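Tabletop Task Sessions: Participants Wanted

Skesolow is looking for adults to take part in paid daytime sessions at our Daltov rooms. Participants carry out small household jobs at a table, over and over, using a pair of hand-held grippers in place of their fingers. No experience is needed. Posted 20 June 2023.

What the work is

Each session is made up of short tasks. You are given a card with the task on it, you set out the items, you do the task, and you put everything back where it started. Then you do it again with the items moved a little. Most of the tasks are things people do at a bathroom basin or a kitchen bench: standing something thin in a cup, taking it out again, moving a mug from one end of the table to the other, lifting a small dish, clearing the table at the end.

You hold one gripper in each hand for the whole task. They open and close with a squeeze. People usually find the first half hour awkward and then settle into it. Your speed does not affect your pay, and we would sooner have a slow, tidy attempt than a fast one where the cup goes over. If the cup does go over, pick it up, wipe down if needed, tell the session leader and start that attempt again. 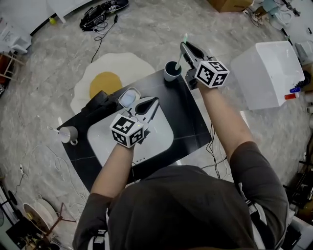 A table task under way, with a gripper in each hand and the cup at the far side.

The tables are black and the rooms are fitted out like ordinary lived-in rooms, with rugs, shelves and odds and ends on the floor. Please leave these where they are unless your card tells you to move them. If something is in the way of your feet, ask the session leader to shift it.

You will stand for most of the session and lean forward over the table for a fair bit of it. There is a stool for breaks. If you need to sit for the tasks as well, let us know when you apply and we will book you on the lower table.

Session details

Sessions run on weekdays, morning or afternoon. Each participant is booked for 13 sessions in total, spread over the booking period to suit both sides. You can do a maximum of 2 sessions in one day, with a proper lunch break between them. We don't run evenings or weekends at present.

Before your first booked session there is a paid induction. It covers how to hold the grippers, how to read the task cards, where the spare items are kept and how to reset a table. Induction is done in small groups and has to be finished before you can be booked for anything else.

Breaks are built into the session. You may also stop at any time between attempts if your hands or shoulders are sore. Put the grippers down on the table, not on the floor, and let the session leader know.

Payment

Payment is $50 per completed session, including induction. Travel within the Daltov area is not covered. Participants coming from further out can ask about a travel allowance before booking, but it must be agreed in writing first. Payment is by bank transfer at the end of each fortnight. Anyone who completes all of their booked sessions receives a completion payment of up to $500, worked out on attendance.

If you have to cancel, please do it by noon the day before. Sessions cancelled after that are not paid, although we will try to find you another time. If we cancel on you, you are paid for the session.

Who can apply

You can apply if you:
are 18 or over
can stand and use both hands comfortably for the length of a session
can read short written instructions in English
are able to come to Daltov for all of your booked sessions
have no injury to the wrist, elbow or shoulder that is currently being treated

Left-handed people are very welcome, as we are short of them. Glasses are fine. Current Skesolow staff and people living in the same household as staff are not eligible. If you took part in the earlier Minami sessions you can apply again, but you will need to repeat the induction because the task cards have changed.

What to wear and bring

Wear a plain short-sleeved top, or sleeves that can be pushed up and will stay up. Long cuffs catch on the grippers. Take off bracelets, bangles and large rings before you start. A watch is fine if it sits flat and does not dangle. Long hair should be tied back.

Bring closed flat shoes, a water bottle with a lid, and photo ID for your first visit. Lockers are available for bags and coats. Phones stay in the locker during tasks and you can check them in the breaks. Tea and coffee are provided in the break room, and there is a fridge if you want to bring lunch. Food and drink are not to be taken to the tables. Please don't use the mugs that belong to the task sets, even if the break room has run out.

Recording and privacy

Sessions are recorded on video from above the table. The recording covers your hands and arms, the items and the part of the room around you. The back or top of your head may be in it from time to time. Sound is not kept. You will be given a consent form to read before induction and you can take it home before signing. Your name and contact details are stored separately from the recordings, under our project name Prumeo.

You can withdraw whenever you like without giving a reason, and you will be paid for every session completed up to that point. If you want your recordings removed, write to us within the period stated on the consent form.

Getting here

The rooms are on the ground floor and there is step-free access from the rear car park. Street parking out the front is limited to two hours, which is not long enough for a session, so use the car park. Bike racks are beside the rear door. Press the buzzer marked Skesolow and wait to be let in. Please don't arrive more than ten minutes early, as the waiting area has only a few chairs.

How to apply

Fill in the short form on our participants page, or ask at the front desk for a paper copy. We need your name, a phone number, the weekdays you are free, which hand you write with, and anything we should know about standing or reaching. A résumé is not required.

Bernadette Bodin handles applications and bookings and will phone you to arrange an induction time. Questions about the tasks, the tables or the equipment should go to Achilleas Koutsoukos, session leader. Both can be reached through the participants page. Applications stay open until all places are filled, and people who miss out will be put on the waiting list unless they ask us not to.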